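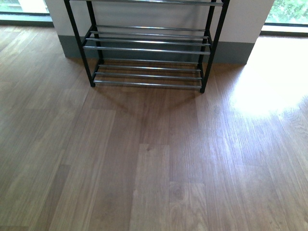

Two grippers, one chrome shoe rack: which fingers would you keep?

Posted in: Mobile Arms > Grippers and End Effectors

hermine_r
Hello all, and thank you again for the help with my base wheels in December. I'm now on to the bit I was looking forward to, which is getting the arm to put shoes on a rack and take them off again. The rack has black legs and two tiers I can reach comfortably, four chrome rods to a tier, and both tiers slope down towards the front. I've been swapping between two grippers, the Karero parallel one (flat rubber pads) and the Nimico with the bendy fingers. I did 40 goes with each, always with the same canvas trainer, always placing on the middle tier. The Karero managed 26. The Nimico did a little worse, but its failures were gentler, if that makes sense — the shoe slid off the front, whereas the Karero tends to knock a rod on the way in and stop with a fault.

My other worry is the depth camera. It's up on the head and looking at shiny rods with a big patch of sun on the floor to the right, and the point cloud there is a mess. Would you change the fingers first or the camera?

asnakech_w
Lovely project! Camera first, I'd say. We had a chrome towel rail in our test kitchen and the depth readings came back with holes in them all morning, then behaved themselves once the sun had gone round. Try one run after dark with a plain lamp before you spend any money. The legs are matt, so you could fit the rack's position from those and simply work out where the rods must be from a tape measure.

Butt_and_Braces
I'm going to disagree with Asnakech, sorry. A rack doesn't move much. Measure it once, store it, and you hardly need the camera for placing at all. What you do need is fingers that can touch a rod without the whole arm sulking. Soft fingers every time for me.

hannelore.a
"Doesn't move much" is doing a lot of work there, Butt! Mine stands on laminate too, and every time the arm leant on it the feet crept a little. By teatime my stored position was well out. I ended up putting felt under the feet, which made it worse, and then rubber, which was fine.

Butt_and_Braces
Fair enough, rubber feet then. I still wouldn't buy a camera over it.

hermine_r
Thank you both (all three, I mean). I hadn't thought of fitting the legs and I like that very much. Hannelore, mine backs on to the skirting so it can't go far that way, but I haven't checked sideways and now I'm rather suspicious of it.

apinya_wiriya
Could I ask which way you bring the shoe in? With a sloping tier I'd come from above and in front, heel towards the wall, and let the back of the sole touch first. Flat pads are perfectly good for that if you hold the shoe by the heel counter. I use Sultell pads on mine, a bit thicker than the stock ones, and I've turned the closing force right down. I suspect a fair few of your Karero faults are the fingertips hitting the next rod down when they open, so try opening them less wide at release.

hermine_r
Oh, that could well be it. I've been opening them all the way every time, out of habit more than anything. I'll set a narrower release tonight and try the legs idea with the curtains drawn, and I'll leave the Nimico in its box until I've done another 40.

nadja_kofler
Following this with interest as I've got the same Karero and a drawer full of boots. Please do post your release width when you've found one you like, and whether you measured it at the pads or the tips, as the manual for mine is very vague about it.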